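We use cookies to remember your settings. Accept | Manage

Checking finger segmentation before you train

Last updated 5 Sep 2026

This page covers the mask check in Stetoline, the step between importing wrist-camera clips and building a training set. You need the importer set up and one session loaded. The session used on this page is a towel-folding one with 1676 frames.

1. Pull a sample

Run the sampler with a stride of 89. Smaller strides give you near-identical frames and slow the check down. Nisreen Tarawneh's script writes them to a folder called check, next to the session file.

2. Look at the raw frames first

Open two or three without the overlay. You want both blue pads in view and open, with the towel clear of them. Note anything else that might be taken for a finger. 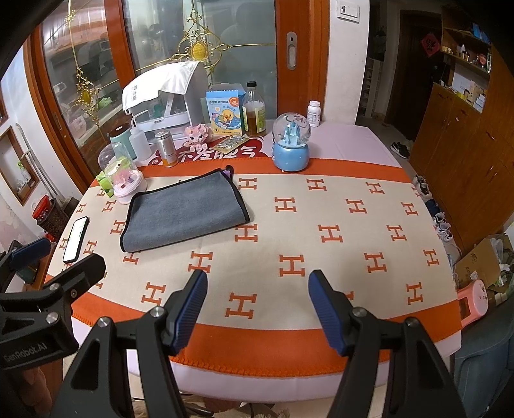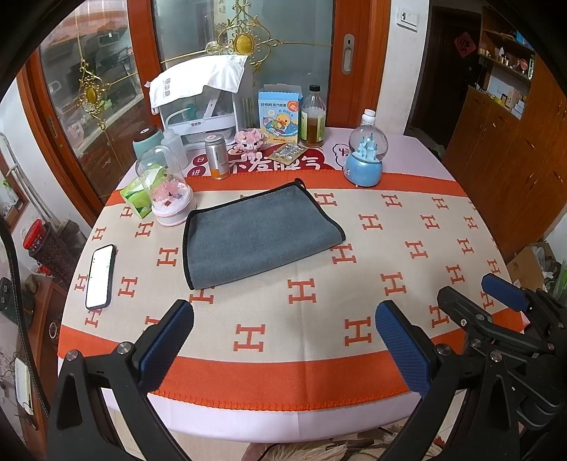 In both frames a second black gripper comes in at a lower corner, and the towel has a dark edge.

3. Turn on the overlay

Press M. The mask should cover the two fingers and their pads and stop there. If it spreads to the other gripper, set keep_components to 2 and seed each one from a pad. Colour alone won't do it — the second device has a blue pad too.

4. Check the object mask

Switch the class to towel. Dark piping often drops out of the mask, so raise edge_grow to 5 and look again. A lit phone screen beside the towel can upset the exposure step. Draw an ignore box over it if the towel mask flickers between frames.

5. Save and rerun

Save the settings as a profile, then run the whole session. Frame 745 is a good one to compare before and after. Send profiles that work on patterned blankets to Estela Cisternas, who keeps the shared set.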